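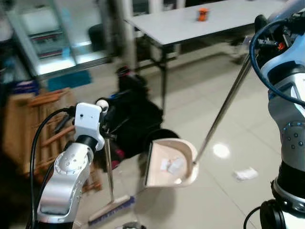 7 min read

Sweeping up: your questions, my answers

I wrote a short post in November about sweeping hard floors and I've been getting questions ever since. More than I got about the oven, the fridge seals and the mouldy shower put together! So I've gathered the ones that keep turning up and answered them in one place. I'll add to this page when new ones come in.

A bit of background if you've only just landed on the site. I look after the floors in a shared craft and repair space (shiny light tile from one end to the other) and then I go home and do my own, which are tile in the kitchen and old boards everywhere else. I'm not a professional cleaner. I've just swept a lot.

Do I really need a broom if I've got a vacuum?

I'd keep both. The vacuum is better on fine dust and it's miles better on rugs, but for a few scraps of paper or a spill of dry rice I can have the broom out, used and back on its hook before I've found the power point. Big light things like scrunched-up paper are also a nuisance in a vacuum. They sit across the end of the hose and you end up pulling them off with your fingers, so you may as well have swept.

My rule at home is broom every day, vacuum once a week. At the craft space it's broom whenever somebody's been cutting things out.

What sort of bristles should I get for tiles?

Soft ones, with ends that are a bit feathery. Stiff bristles are made for concrete and pavers, and on a glossy tile they flick everything sideways. You'll see crumbs fly off under the cupboard and you won't see them again until you move house.

The colour doesn't matter a scrap, although I do like blue bristles on a pale floor. When one falls out I can spot it straight away.

And natural or synthetic? I've had both. Natural bristle is lovely on boards but it doesn't enjoy being damp, and kitchens are damp. Synthetic for the kitchen, whatever you like for the bedroom.

Long-handled dustpan or the little hand one?

Long-handled, every time, if you've got anywhere to store it. I held out for years because they looked like something from a cinema foyer. Then I did my back moving a washing machine and Petronella Mathebula lent me hers, and I didn't give it back for 14 weeks. (Sorry, Petronella.) You stay standing up, you hold the broom in one hand and the pan in the other, and you work your way along.

The little hand set still earns its spot under the sink. It's better on stairs, on benchtops and inside cupboards, and it's the one I grab for broken glass because I want to be close enough to see what I'm doing.

How do you get the rubbish to go into the pan and not push it along the floor?

This is the one I get most! Three or four things to try.

Put the pan down flat. Really flat, with the lip touching the floor the whole way across. With a long handle, that usually means changing the angle of the handle until you feel the front edge settle. Most people hold it too upright and the lip tips up by a hair, and a hair is all it takes.

Then use short strokes. I start with the broom just behind the bit of rubbish, so close it's nearly touching, and nudge. A big swing sends a puff of air ahead of the bristles and a paper ball will roll right past the pan and off under a table.

If there are several bits lying about, bring them together first. I don't always follow this one. With paper I often chase each piece, tip the pan back a little so the ones I've got stay put, and go after the next. It's slower but strangely satisfying.

There's always that thin line of dust left at the edge of the pan. How do I get rid of it?

Oh, the line. Move the pan back a hand's width, sweep again, move it back again. Each time the line gets thinner, and by the third go I give up and wipe what's left with a damp paper towel. Aiguo Qiu wrote to me to say he dampens the lip of the pan before he starts so the dust has something to stick to, and I've tried it and it does help, but then you've got to wipe the pan.

Some pans have a rubber strip along the front. Those are good until the rubber curls. If yours has curled, a soak in hot water and a night under a heavy book will sometimes flatten it.

Where do I start in a room with a lot of furniture?

Walls first, then in towards the middle. I go along the skirting, around the base of anything that doesn't move (cabinets, pillars, the big rack) and drag it all out to the open floor. Then under the tables. Folding tables are a gift here because the legs are skinny and you can get a broom between them without much trouble. Chairs and stools I just shift.

Pick up anything sitting on the floor before you begin! Bags especially. A bag on the floor collects a little drift of fluff along one side and you don't know it's there until you lift it. Same with mats. I roll or fold mine up, sweep, give the mat a shake outside and put it back.

I keep missing bits on my shiny floor. Any tricks?

Look across it, not down at it. Glossy tile bounces the ceiling lights straight back at you and there's a bright patch wherever you're standing, and it's very easy to miss something pale sitting next to the glare. I walk to the other end of the room and look back the way I came. The bright patch moves when you do, so whatever was hiding near it shows up.

White paper on a light beige floor is about as hard as it gets. If you're choosing tiles and you've got small kids who like scissors, have a think about that.

What about the grout lines?

Sweep across them on the diagonal. If you sweep along the line, fine dust settles in and stays there, whereas going at an angle seems to lift it out. Our lines are pretty faint and shallow, so I don't fuss. On older floors with deep grout I'd sweep first and then run the vacuum over with the brush attachment.

Is it all right to sweep a floor that's a bit wet?

Please don't. You'll make paste. Let it dry, or mop up the wet bit with an old towel, and then sweep. The exception is if something's spilled and somebody's going to slip on it, in which case forget the broom and get the towel.

How do I clean the broom itself?

Warm water, a squirt of dish soap, swish it about in a bucket and pull the hair out with an old comb. Rinse it, shake it out the back door and hang it with the bristles down. Don't stand it on its bristles to dry or they'll bend and you'll have a broom that only sweeps in one direction. I do ours every couple of months, or whenever it starts to leave more than it picks up.

The pan gets a rinse under the garden tap. I've been asked whether it can go in the dishwasher and I really wish I hadn't been.

Which brands do you like?

I don't get anything for saying this, so take it as it comes. My home set is a Montes and it cost me 74 dollars, which I thought was outrageous at the time. Before that I had two from Biltik. The first was good and the second had a handle that unscrewed itself as I swept, a bit at a time, until it came off in my hand. Cuiping Liang fixed hers with a wrap of plumber's tape around the thread and it's still going, so try that before you throw yours out.

Look for a metal handle on the pan if you can find one, and check that it's long enough for you. Take it off the rack in the shop and have a pretend sweep down the aisle. People will look. Let them!

My kids think sweeping is a punishment. How did you get yours to help?

Paper balls - that's the whole method. Scrunch up some scrap paper, scatter it on the floor, and give them the broom and pan. Paper is big enough to see, light enough to push and it doesn't matter if they miss. Start with two or three pieces. Working the broom with one hand and the pan with the other is harder than it looks and it takes a while to get the feel of it. I've met grown adults who can't.

Once they've got it, move on to dry pasta, then rice. Fulgencio Escobar tells me his daughter now times herself and won't let him sweep at all, so be careful what you wish for.

Where should all the bits go once they're in the pan?

Straight in the bin, and keep the bin close. We've got ours on the floor near the work area so there's no walking across the room with a full pan, dropping half of it on the way. If it's mostly clean paper, tip it out on some newspaper and pick the recycling from it. Lower the pan right inside the bin before you tip. Dust goes everywhere if you drop it from a height.

How often should a shared space be swept?

Ours gets a proper sweep at the end of every session and a quick one in the middle if there's been sawing or snipping. Marcelino Vallejo put a hook by the door for the broom, at a height everybody can reach, and that did more for the state of our floor than any roster ever has. When the broom lived in a cupboard it stayed in the cupboard.

Can I send you a question?

Yes please! Use the comment box underneath. I'm slow but I read all of them. I've got three waiting about sweeping up glitter, and I'm still working on that.

Last updated 15 February 2024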